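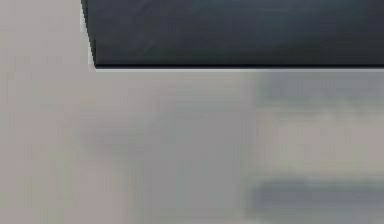 Figure 7.1. A dark gray surface with faint horizontal streaks.

CHAPTER 7
Emergency Powers and Their Expiration

Search this book Enter keyword Go

7.1 The problem of duration

An emergency power is a grant of authority that a legislature would not make under ordinary conditions. It usually permits the executive to act without prior approval, to spend money without a separate vote, or to suspend a rule that would otherwise bind it. Chapter 6 dealt with how such grants are made. This chapter deals with how they end.

Most constitutions that provide for emergencies say a good deal about the declaration and little about its close. Where the text is silent, the power continues until someone acts to withdraw it. The burden then falls on the legislature, which must assemble a majority against an executive that already holds the authority in question. Simiyu calls this the reversed burden, and the term is used throughout the chapter.

A sunset clause shifts the burden back. Under such a clause the power lapses on a fixed date unless the legislature votes to renew it. Three features of the clause determine its effect:

(a) the length of the initial term;
(b) the majority required for renewal;
(c) whether the number of renewals is capped.

The third feature is the one most often left out of the drafting. A clause with a term of 28 days and no cap can be renewed indefinitely by simple majority, and the debate on each renewal tends to become shorter than the last.

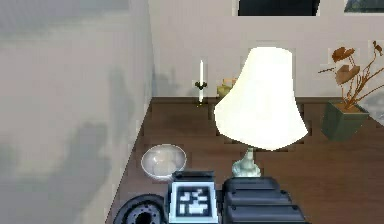
Figure 7.2. White lamp with a pale green base on a dark brown tabletop.

7.2 The Dredau ordinance

The case used in this chapter is the public order ordinance adopted in the province of Dredau. The ordinance allowed the governor to detain persons without charge for up to 3 days and to close any public meeting of more than 1,000 people. It was passed in April, after the bombing of the rail depot at Parsa, and carried a term of 28 days.

The ordinance was renewed without amendment until it had been in force for 156 weeks. By that time most of the detentions made under it concerned offenses already covered by the ordinary criminal code. The Ginoretti report, commissioned by the provincial assembly, found that the wording of the renewal motion had been copied from one session to the next, including a reference to a threat level that was no longer published.

Rehema Simiyu, who drafted the legal section of the report, distinguished between formal renewal and reasoned renewal. Formal renewal requires only a vote. Reasoned renewal requires a written statement of present facts, open to review by a court. In Grallier v. Governor the provincial court declined to read the second requirement into the ordinance. Extracts from the judgment are given in Section 7.4.

Section 7.3 sets out the main types of renewal procedure and the voting rules attached to each.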